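A Spare Office, Kept Spare

When the owner of Sidberg, a small bookbinding supply shop in Skarnthorpe, first found her office, it came up as a 379-square-foot unit with terrible carpet. "I almost scrolled right past it," she says, laughing, "and then I thought, well, carpet comes up, doesn't it?" It did, and she still talks about the wood floor as if it were a niece who'd done well in school.

She painted in September – nearly 179 dollars in white paint, which she grumbles about to this day – and then she more or less stopped. "Everybody kept asking what was going on the walls. I like them white! I look at thread and colored paper all day long, and my eyes want a rest."

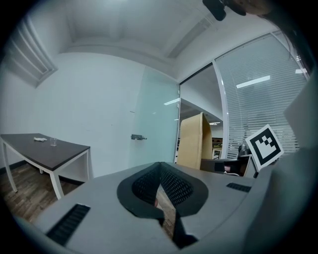

On chairs and ceilings

The black office chair with the rounded back is the kind she'd buy again. "You can roll it anywhere, and I do." She is fond of the ceiling, too, with its recessed panel and the raised border running along it. "My one bit of fancy," she calls it, and then she's off again about the carpet.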